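A Day at the Robot Open Day

Once a year, in March, the robot workshop at Branley opens its doors to families and school groups. Most of the time the people there are busy teaching robot arms to pick things up. On the open day they keep working, but visitors can stand behind a line on the floor and watch. If you are going with your class, it helps to know a little before you get there.

What is a robot arm?

A robot arm is a machine that moves a bit like your own arm. It has joints, which are the places where it bends. You have a shoulder, an elbow and a wrist. Many robot arms have six or seven joints, so they can twist and reach in ways that would be very uncomfortable for you.

Inside each joint is a motor. A computer tells each motor how far to turn and how fast. When all the motors turn together, the end of the arm goes where the computer wants it to go.

At the end of the arm there is usually a tool. A robot that paints cars has a paint sprayer. A robot that joins metal has a welding torch. The robots at Branley have grippers, which are tools for holding things.

Why is picking things up so hard?

Try this at home. Put a pencil, a sock and an orange on a table. Now pick them up one at a time and watch your hand. You pinch the pencil with two or three fingers. You grab the sock in a bunch. You open your whole hand for the orange. You did not have to think about it, because you have had years of practice.

A robot has to work all of that out. First it needs to find the object. Then it needs to choose a place to hold it. Then it needs to squeeze hard enough to lift it, but without crushing it. If it gets any of these steps wrong, the object slips or falls.

Factories have used robot arms for a long time, but many of those robots do the same job over and over with the same part in the same place. A mixed-up bin is a different sort of problem.

The bin test 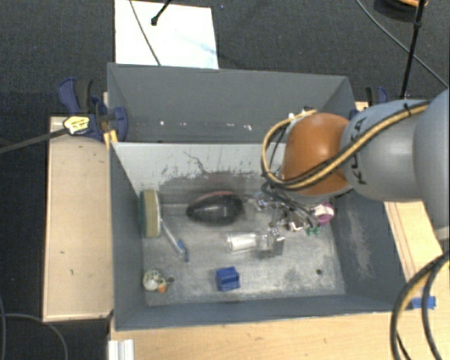
Bin picking is the name engineers give to taking objects out of a container when they are not lined up neatly. An object might be on its side or pushed up against a wall. It might be touching something else, so the gripper has to get hold of one thing and leave its neighbour behind. The shape matters too. A blue block has flat faces for a gripper to press on, but the shiny black oval near the divider is curved, and a curved thing can roll or slide away. The clear cylinder is a puzzle of another kind. Cameras often find see-through things difficult, because light goes through them and bounces off them in odd ways. A round scrubbing pad standing up against the side is thin when you look at it from above, so there is not much of it to aim at.

How does the robot learn?

Darmawan Subramaniam runs the bin test. He told us that his robot learns by trying. The computer looks at a camera picture, makes a guess about where to grip, and moves the arm. Afterwards it stores whether the object was lifted. After a great many tries, its guesses get better.

When we visited, the robot was given 20 tries while we watched. It managed 18. One of the misses was a small object that slipped out sideways, and the other time the gripper closed on nothing at all. Darmawan wrote both down. He said misses are useful, as they show the computer what to change.

The program that makes the guesses is called Plarden. It was on version 101 when we were there. The team gives it a new number each time they change something, even if the change is tiny.

Is it safe?

Robot arms are strong and they cannot always tell when a person is in the way. That is why you must stay behind the line. There is a big red button on the wall, and pressing it stops the arm. Only the staff may press it, unless there is an emergency.

Other things to see

In the next room you can drive a small wheeled robot called Skitau through a maze made of cardboard boxes. There is usually a queue, and each turn lasts about five minutes. Across the corridor is the Gudeta table, where you can build a gripper out of card, string and drinking straws. You pull the string and the straw fingers bend. You may take yours home.

Words to know

Joint: a part of a robot that bends or turns.
Motor: a machine that uses electricity to make something move.
Gripper: a tool that a robot uses to hold things.
Bin picking: taking jumbled objects out of a container.

Before you go

Doors open at 10 in the morning. School groups should book first. Wear shoes that cover your toes, and leave bags in the cloakroom by the entrance.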